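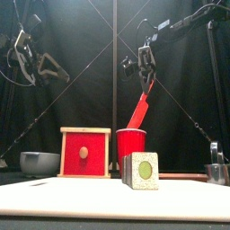 I have been through a lot of spatulas. The nylon ones go ragged at the corners, the wooden ones split, and the thin metal ones took the coating off a good pan before I learned my lesson. So when my sister left a Mondetti kitchen starter bundle on my porch in February, I was mostly curious about the plastic spatula, and it has ended up being the thing I reach for every single morning. Mine is red, blade and all, and until I cleared a proper drawer for it, it lived upright in a red party cup, blade down, next to the gray bowl and the little wooden box with the red front and the round knob. I still kind of like it that way! All that red next to the pale wood looks cheerful, and I am a person who needs cheerful before coffee.

The short version is that I really like this set and would buy it again with my own money. The long version follows, because I have opinions about bowls.

The spatula

The flex is what won me over. Push it under a fried egg and the front edge gives just enough to slide, then it firms up toward the handle so the egg doesn't flop off the side. I've made pancakes, grilled cheese, hash browns (so many hash browns) and one very ambitious Spanish omelet that I flipped in two halves and we don't need to talk about the second half. No scratches on my nonstick pan that I can find, even holding it up to the window.

The leaflet says it is good to 405 degrees Fahrenheit. I keep my burner at medium and have never pushed it, and I don't leave it resting in the pan while I go look for my phone, which is how I lost the last one. After a couple of months the blade has a faint orange tint near the tip from a tomato sauce night. It doesn't bother me. If it bothers you, a paste of baking soda gets most of it off.

My one complaint is the handle, which is a touch slick when my hands are oily. Darcy Faulkner next door has the same one and wrapped a rubber band around hers. I tried it and it helps, though it looks a bit sad.

The bowl

I did not expect to care about the bowl and now I'm a little bit in love. It's wide, with a smooth matte gray finish and a slight flare at the rim, and that flare makes a real difference when you're tipping batter out. My old mixing bowl has a rolled lip that catches everything and then drips down the outside onto the counter. With this one the pancake batter goes where I point it.

Because it's so wide, you get room to whisk without sending flour over the side, and a bagged salad fits with space left to toss it. On the other hand, it takes up a whole shelf in my fridge, so I wouldn't use it for leftovers. Matte finishes can show every fork mark, and I was braced for that. So far it has one pale line on the inside that comes and goes depending on the light. I hand wash it. Thaddeus Halvorsen, my brother-in-law, puts his through the dishwasher on the hot cycle and says it's fine, but he says that about everything.

The box

Okay, the box. This is sold separately under the Hovland name and it was the piece I nearly didn't get. It's close to a cube, light natural wood around a red front with a round wooden knob in the middle, sitting on a thin wooden base. I keep tea bags in mine, and the twist ties and birthday candles that used to roam around the junk drawer. It doesn't hold a ton. If you're hoping to hide mail in it, fold your mail.

The wood came with a smell, a sort of sharp pencil shavings smell, and I left it open by the window for 3 days before I trusted it with tea. After that, nothing. The knob arrived slightly loose and one turn fixed it. I rubbed a little mineral oil into the frame, which the instructions don't ask for, and the grain came up beautifully. Keep the oil off the red.

It's small enough to sit at the back of the counter and still leave me room to chop, and that matters in my kitchen, where the one good stretch of counter is also where the toaster lives and where everyone puts their keys.

Where to get it and what it costs

I went and looked up prices afterward, as you do. Bivgate had the spatula and bowl together, and they were out of gray when I checked, with restock due on a Friday. The Eltiddale store carries the box, but call ahead, as they only had the display one the day I went. They also wanted 200 dollars for a matching bread cabinet, and I laughed and then went back and looked at it a second time. It's lovely. I don't need it.

Returns are good for 90 days if you hang on to the packaging. I recycled mine right away, so I'm committed.

Would I change anything? A grippier handle, and a lid for the bowl. A lid would make it perfect for bread dough, and right now I use a dinner plate that doesn't quite cover it. I've also seen the spatula in green and I'm tempted to get a second one for the grill pan, or at least that's what I told my sister when she asked what I wanted for my birthday.

I'll update if the tint on the blade gets worse or the knob comes loose again.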